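04/07/2022

I've been promising a proper write-up of the Tandum trial for weeks, and two of you have now emailed to ask whether I gave up on it, so let me pour another coffee and get it all down while it's still fresh.

For anyone new around here, I look after the server room for a mid-sized records company, and a fair part of my week goes to drives. They fail, they get flagged, somebody has to walk over and pull a tray. Our second site, out at the old Fandstead building, has no one on staff in the evenings, and the drive out there is long enough that I've listened to entire audiobooks on that road. So when Mitra Nikzad from Shirima wrote to me about a service where an arm sits in front of your rack and does tray swaps for you, I was a pretty easy audience.

Tandum is the name of the service, and it's a subscription. You don't buy the arm. Shirima builds a simulated copy of your room first, rehearses the jobs in there, and only when you sign off on the rehearsal do they ship anything. The rehearsal stage is what I've had so far, so please read this as a review of that part and the people behind it. I can't tell you how the real arm holds up after a winter in our building!

Getting started was friendlier than I expected. They sent a measuring checklist with 116 entries on it, and I'll admit I put it off for a good while because it looked like tax paperwork. Once I sat down with a tape measure and a flashlight it went quickly, though, and I ended up learning things about my own racks (one of ours is mounted a hair lower than its twin, and now I see it every single time I walk in). Mitra called to go over my answers and caught two places where I'd written down the depth twice and skipped the width. She was very kind about it.

What comes back is a login to a viewer where you can watch the arm go through its jobs, turn things around, and leave comments. I'd pictured something like an old video game, all flat boxes. The level of care surprised me, right down to the screws on the rails and the little latches between the drive trays, and I spent most of an evening just poking around in it with a bowl of popcorn.

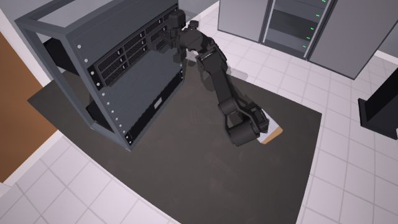
The job I cared about most was the plain one, approaching a drive tray in the main server without bumping anything else on the way in. Shirima runs each job over and over with small changes, moving the starting position a little or nudging the rack a bit off its marks, and then sends you a report. My first report covered 134 runs of the approach, and 21 of those were marked as stopped early. I wasn't thrilled when I opened it. Then I read the notes, and nearly all of the stops came from one cause, the wrist picking a path that the software thought was too close to the front rail. They adjusted the path, ran the set again, and the second report was a good deal cleaner.

I liked that the bad runs were left in the report where I could find them. I've sat through plenty of vendor demos (Brarura, I'm looking at you, and I say that with some affection) where everything worked beautifully on the big screen and I had to pester people for weeks to find out what happened the rest of the time. With Tandum you click on a stopped run and it plays for you, with the reason printed underneath in regular words.

Now for the things I'd change, and I've already told Mitra all of these, so no surprises for her if she's reading.

The viewer is slow on my laptop. It's fine on the desktop at work, but at home on the couch the fan kicks on like a hair dryer and my husband gives me a look. There's a setting for lower detail hidden under the account menu of all places, and it helps, but I found it by accident.

The comment tool also needs some love. You can pin a note to a moment in a run, which is great, and then if they rerun the job your note stays behind with the old version. I lost a long one about tray handles that way and had to type the whole thing over. Copy your notes somewhere else for now.

Pricing is fair but a little hard to follow. The rehearsal is billed once, and you get 15 job changes with it before extra charges start. I used up more of those than I meant to, mostly because I kept sending my questions one at a time as they popped into my head. Do yourself a favor and save them up in a list. My other gripe is that a correction to your own measurements counts as a change, even when it's a tiny one, and I think the first couple of those ought to be free while a person is getting the hang of it.

The big open question for me is the floor space. An arm on a base plate in front of a rack takes up exactly the spot where I like to stand with my cart, and our aisle at Fandstead is not generous. I taped out the footprint on the floor out there and walked around it for a few days, grumbling, and I think I can live with it if the cart moves to the other end. My coworkers are split. One of them has stepped over the tape every day as if it were a sleeping dog, and another walks straight across it.

So would I recommend it? If you have a site you can't easily get to and your racks are fairly standard, I'd say the rehearsal is worth paying for. The measuring alone gave me a better record of that room than we've ever had. If you're standing next to your servers all day anyway, I'd hold off.

We're supposed to decide about the actual arm in August, once the budget talks settle down. I'll post again after that, and in the meantime leave your questions in the comments and I'll send a batch over to Mitra (in one list, I've learned my lesson). Somebody already asked about noise, and I don't have an answer for you yet.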